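Packing notes: wrapping in paper only

Since June the Purkport depot has accepted parcels for the household exchange only if the inner wrapping is plain paper. Bubble wrap, foam sheet and plastic film are removed at the counter and the item goes back to the sender for repacking. Several members have asked for the method to be set out in one place, and this item replaces the half-page that went out with the last issue.

The paper

Use unprinted packing paper, white or grey. Newsprint marks glazed surfaces and pale fabric, and the depot will no longer take it as an inner layer. It may still be used as filling between wrapped items and the wall of the box.

Two weights are in stock. The lighter sheet, sold under the Bamex name, creases easily and is the right choice for anything smaller than a dinner plate. The heavier sheet from Pradia is stiffer and holds a fold better, but it takes more effort to shape and tends to spring open if it is not twisted firmly. A pack of the lighter sheet holds 65, and a pack of the heavier holds 53. Part packs are not sold.

Crumple the sheet before wrapping. A flat sheet laid round a mug gives one thin layer and no cushioning. The same sheet, screwed into a ball and opened out again, traps air in the creases and grips the item. Howard Garside weighed and dropped a set of test parcels for us over the winter and found no benefit in crumpling a sheet more than twice. After the third time the fibres begin to break down and the sheet goes soft.

Where to work

A bed is a good surface, and so is a carpeted floor with a cloth spread over it. Kitchen worktops are too hard and too high for long sessions. Whatever the surface, put down a cloth large enough to hold both the unwrapped items and the finished ones, with a clear gap between the two groups. A tablecloth or an old sheet will do. Shake it outside at the end, as crumpled paper sheds a fine dust which is difficult to get out of bedding.

Keep scissors and tape off the cloth. They disappear under loose paper and are then packed by mistake. In the past year the depot has returned 13 pairs of scissors to their owners, along with one roll of tape inside a teapot.

Rolling and closing

Place the item near one corner of the opened sheet, on the diagonal. Fold the corner over it, then roll towards the opposite corner, turning in the sides after the first full turn. Do not pull the paper tight. The finished parcel should give slightly when pressed with a thumb and return to shape when released.

The end can be closed in either of two ways. A tucked end is neater and stacks better, and it suits flat or square items. A twisted end is quicker and suits anything round. Gather the loose paper, turn it one and a half times in the same direction and fold the tail down against the body of the parcel. If the tail stands up by itself it can be left, provided it is not at the side that will face the box wall.

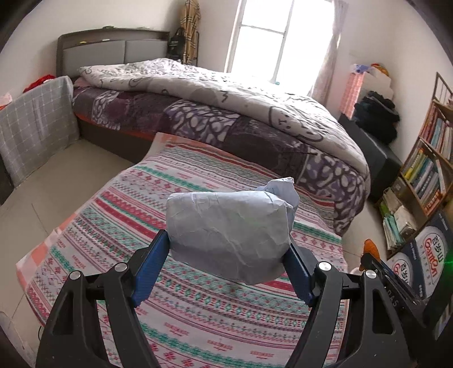
Tape is allowed on the heavier sheet only, and no more than one short strip to a parcel. On the lighter sheet it tears the surface when removed and the paper cannot be used again. Rubber bands are not accepted, as they perish and stick.

Items with handles or spouts need a preliminary step. Roll a quarter sheet into a loose rope and lay it inside the handle or round the base of the spout until the projection is level with the rest of the body. Then wrap as usual. Most of the breakages recorded at Purkport have been handles, and in nearly all of them the gap behind the handle had been left empty.

Lids are wrapped separately and packed next to the item they belong to, never on top of it.

Handling a wrapped item

Pick up a finished parcel from both sides at the middle. Lifting by the twist puts the whole weight on the weakest part of the paper, and the parcel unrolls from the bottom. This is of little importance with a jumper or a set of napkins but has cost us a number of bowls.

Turn the parcel once in the hands before it goes into the box. Movement inside means the inner layer is too loose. Open it and start again with a freshly crumpled sheet – adding another sheet on the outside makes the parcel bigger without holding the item any better.

Labels

Write on the paper before wrapping, not after. A pencil will go through a finished parcel more easily than might be expected, and felt pen bleeds through the lighter sheet. Put the description near the last corner so that it ends up on the outside. Two or three words are enough: "small jug", "blue saucers", "candle holder". The box number goes on the box and does not need repeating on each parcel.

Dong-hyun Ha has asked that members stop using their own abbreviations. The sorting table lost the better part of a morning to a box in which every parcel was marked "G.S.", and the contents were gravy boats in some and glass stoppers in others.

Filling the box

Line the base with a layer of crumpled paper as deep as a closed fist. Heaviest parcels go in first and plates stand on edge. Fill each gap as it appears, because gaps left until the end cannot be reached. The top layer should be as deep as the base and the flaps should close without being forced.

The weight limit is 16 kilos for a full box, and the counter scale at Purkport is the one that counts. Bathroom scales have been found to differ from it by as much as a kilo. Books must be boxed separately.

Double-walled boxes from the Pacheco delivery are kept to the left of the depot door and may be taken without asking, up to four at a time. They arrive folded. Tape the base along the seam and once across it at each end.

Returning paper

Used sheets are collected for flattening. Smooth them by hand, stack them without folding and tie the stack with string. Sheets with tape on them, food marks or writing over more than one corner should go into household recycling. Sheets that have been crumpled twice can still be used as filling, so please keep these in a separate stack and mark it "fill".

The next intake closes on 19th February. Boxes brought in after the counter has shut will be held over to the following round, and the depot cannot store open boxes or loose parcels in the meantime. Questions about unusual shapes can be left in the book at the counter. A sketch with the longest measurement marked on it is more useful than a written account.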